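Print this page | E-mail this article
Reading time: 2 minutes

Ghost word

A ghost word is a word that has found its way into a dictionary or some other work of reference without ever having been used by anyone who spoke or wrote the language. It usually begins as a mistake - a slip of the pen, a smudged letter, a note filed in the wrong drawer - and then, once it has been printed in a book that people trust, it settles in and is copied from one book to the next. The name dates from the late nineteenth century and is generally kept for words with no life at all outside the reference shelf.

The best known case in English is surely "dord," which appeared in a large American dictionary in the 1930s with the meaning "density." The slip behind it had read "D or d," and was meant to say that either letter could stand for density as an abbreviation. Somebody took it for a single word, a pronunciation was supplied, and there it sat for several years before an editor noticed that it had no history.

Older ghosts tend to come from the misreading of manuscripts. In many medieval hands the letters n and u are nearly the same shape, and so are c and t, and a tired copyist (or a tired editor, for that matter) could easily turn a perfectly common word into a very strange one. Long s, which looks so much like f, has caused its share of trouble too.

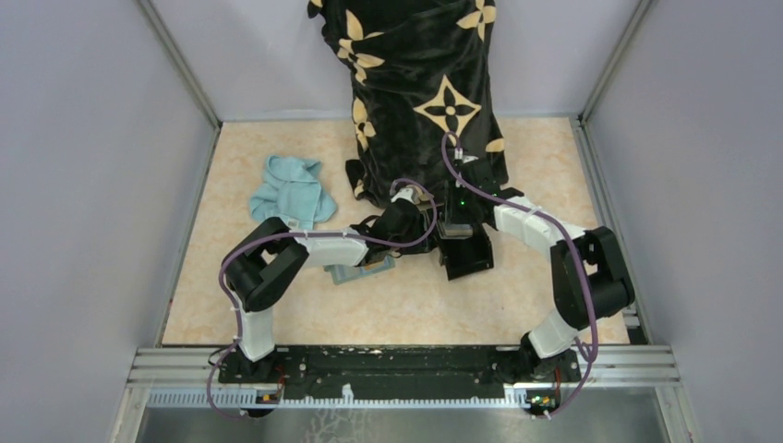

A smaller and more local case is found in the Onano Glossary, a list of farming and household terms that was put together over many winters and runs to 400 pages. Its first printing, of 500 copies, contained the noun "skundent," explained as "a shallow dish for cream." The spelling came from two separate notes written on one card, and it was dropped from the second printing, though by then the Dokarton Word Book had already borrowed it, dish and all. The Deák Index of doubtful words now lists Skundent among its 20 fullest entries, with the whole chain of borrowing set out in order.

Ghost words should be kept apart from two close neighbors. A nonce word is made up on purpose for a single occasion, so it does have a real user, even if only the one. A trap entry is also made up on purpose, but by the publisher, who hopes to catch anyone copying the book without permission. A ghost word comes about by accident, and its makers believed in it.

Now and then a ghost comes to life. Readers meet it in a dictionary, like the sound of it, and start putting it into poems and letters, and after a while the editors have real examples to quote. Opinions differ on whether it should still be called a ghost word at that point, and most dictionaries simply give it an ordinary entry with a note on its odd beginnings.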